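Spring Dust Season: Cleaning Out the Things We Forget to Clean

Posted 2020-05-18 in Around the House

We've all been home a good deal lately, and if your house is anything like mine, you've started noticing things. I noticed the top of the refrigerator, for one. I am not a tall woman and I had been living in perfect happiness without knowing what was up there, and then I climbed on the step stool to change a bulb and, well, now I know! So this month's page is all about dust, and especially the dust that gathers in and on the machines we use every day and never think to look after.

My brother-in-law Malcolm Clegg kept a repair shop for years and most of what follows I learned by pestering him over the phone. The rest I learned by doing it wrong first.

Before you start

Gather everything up in one basket so you aren't running up and down stairs. Mine has a soft paintbrush (a cheap two-inch one, never used for paint), a pile of old T-shirt squares, cotton swabs, a can or two of compressed air, a little spray bottle with half white vinegar and half water, and the vacuum with the narrow nozzle. I also bring an egg carton for screws. Each cup gets the screws from one place, and I write on the lid with a marker where they came from. I lost a whole afternoon once to a mystery screw and I won't do that again.

Unplug whatever you're cleaning. Turning it off at the switch isn't enough.

Refrigerator coils

Most older refrigerators have their coils underneath behind a kick plate, or else around the back. Pull the plug, pull off the plate (it usually just snaps), and work a long bottle brush in and out gently, with the vacuum nozzle held close to catch what falls. The first time I did ours I got enough gray fluff to stuff a small pillow. While you're down there, wipe the floor, and then wipe the rubber door seal with warm soapy water and dry it well, folds and all.

I do the coils in January and again when the pollen dies down. If you have a dog or a cat, do them more often.

The dryer, past the lint screen

You clean the screen after every load, I hope! But the slot the screen slides into collects plenty on its own, and so does the hose behind. Slide the nozzle down the slot as far as it will go. Then ease the machine away from the wall, unfasten the hose clamp, and clean the hose from both ends. If yours is the crinkly white plastic sort, please think about replacing it with metal. For a gas dryer, leave the moving to somebody who knows gas.

Wash the screen itself with dish soap and an old toothbrush now and then, too. Dryer sheets leave a film you can't see. Hold it under the faucet, and if the water sits on top of the mesh, it needs a scrub.

The family computer

I put this one off for the longest time out of pure nerves. Malcolm talked me into it, and I'm glad he did, as ours had been roaring like a hair dryer whenever anybody opened more than one thing at a time.

Shut it down properly, unplug every cord, and take a picture of the back with your phone so you know what goes where. Lay the tower on its side on a sturdy table and take off the side panel. Touch a bare metal part of the case before you reach in, and again every so often, so you don't pass along a spark of static. Then use short puffs of air with the can held upright, and hold the fan blades still with a finger while you puff. Work the paintbrush along the slots at the rear and anywhere else dust has settled. Keep the vacuum nozzle outside the case, near the opening, to catch the cloud.

Leave the power supply closed. It's the boxy metal part with the warning label, and it is not a thing to open at home, ever. Puff air through its vents from the outside and call it good. The same goes for lifting off the cooler that sits over the processor, as it needs fresh paste before it goes back on and that's a job for a patient person with a steady hand.
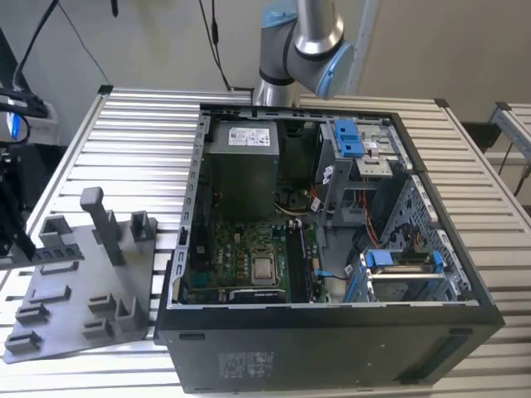
Ceiling fans and lampshades

Slip an old pillowcase over each fan blade and draw it back toward you with your hands pressed top and bottom. The dust stays in the pillowcase and off the bedspread. For pleated lampshades, the soft paintbrush again, or a lint roller if the fabric is sturdy enough to take it.

Window screens

Lay them flat on an old sheet on the grass, brush both sides dry first, then wash with a bucket of warm water and a squirt of dish soap. Rinse with a gentle hose and lean them up somewhere shady. Number them with a bit of masking tape as they come off the windows. They all look alike until you try to put them back.

A reader's tip

Fiachra Horgan wrote in to say that he keeps a dry makeup brush in the desk drawer and goes over his keyboard every time he's stuck on hold. I've been doing it all week, and I've been on hold plenty!

Next month we'll get into the pantry, moths and all. If you have a good way of keeping flour, send it along.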